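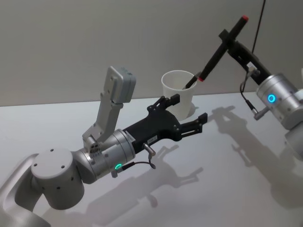
Two arms, one cup: how do I stop them fighting over the same spot?

Posted in Home builds and shared workshops

Torkstead

Hello all, long-time reader and very occasional poster. I've got a pair of arms set up on a white-topped table at our shared workshop and I'm trying to get them to put marker pens into a paper cup. One arm at a time, it's lovely. I can run either side over and over and go and make a tea. The trouble starts when I let both of them work at once, as they both want to be over the cup at the same moment and one of them stops dead with a position error.

The control side is a little program I wrote myself (badly, I expect) that plays back a list of points for each arm. There are 11 points on the left and a few more on the right. Each arm has its own list and neither knows anything about the other. I've tried putting a pause of 5 seconds in the right-hand list, which works for a few goes, and then they drift out of step and we're back where we started.
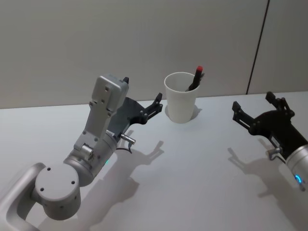
Timing is the bit I don't understand. I thought if both lists began together they'd stay together, but the left one always seems to get ahead by the third or fourth pen. I've parked them either side of the cup with both grippers open, and from there each has a short, clear run in. So I don't think it's reach, and I don't think the cup is in a silly place. Should I be slowing the left arm down, or is there a proper way of doing this? I've spent most of February on it and I'd like my evenings back!

Also, second thing — the cup slides. Not much, but enough that a pen catches the rim. Is there a better cup?

Evander Pringle

Don't slow the left arm down, you'll only be chasing the same problem at a different speed. Playing back two separate lists will always drift, even with identical arms, as each move finishes when it finishes and the small differences add up. I had precisely this with a pair I built for sorting seed packets and I lost weeks to fiddling with pauses (I still have the notebook, it's mostly swearing).

What you want is one program in charge of both, and a flag for the space over the cup. Think of it as the key to the loo at a petrol station. An arm has to pick up the flag before it goes in, and it puts it back once it's out again. If the flag's gone, it waits at its parked point. You can do it with a single shared variable, as long as the one program hands it out. If each arm checks for itself there's a chance both look at the same instant and both decide it's free.

Two things I got wrong, so you needn't:

Put the flag back after the arm has reached its parked point. I was putting it back when the move was sent, so the second arm set off while the first was still on its way out.

Give the waiting a limit. Mine gives up after 5 seconds and stops everything, and then I can go and see what's wrong before anything gets bent.
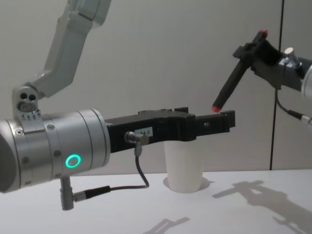 The other thing I'd do is draw a pretend box around the cup and a good hand's width either side, and say that anything inside it needs the flag. Don't just guard the one point directly over the cup. The grippers are long and the fingers get there well before the wrist does, and whatever it's holding sticks out further still. Make the box too big to begin with, then shrink it when you're bored of waiting.

As for the cup, a blob of sticky tack under it. Mine's been on the same blob since I moved house.

Ponix

just use a mug

Aiguo Shi

Agree with Evander on the flag. I'd add one check before you rewrite anything: print the time at the start and end of every move for both arms, and let it run for a while. When I did this on mine I found a single move causing nearly all the drift. It was the gripper closing. My program waited for the fingers to report closed, and with a pen in them they never quite got there, so it sat until it timed out and carried on. One side gripped a fatter pen than the other, hence one side was always late. Yours may be something else entirely, but it's ten lines of code and you'll know by teatime.

Mug is fine but check your height first, a mug with a thick bottom will have the pens landing higher than your points expect.

Torkstead

Thank you both (and Ponix). Printed the times last night and it's the gripper close on the right, same as Aiguo's. I'm going to do the flag anyway. Sticky tack is on and I've started on the one big program. Evander, when yours hits the limit and stops everything, do you leave the motors holding or let them go limp?

Evander Pringle

Holding! Let them go and they'll drop on the cup.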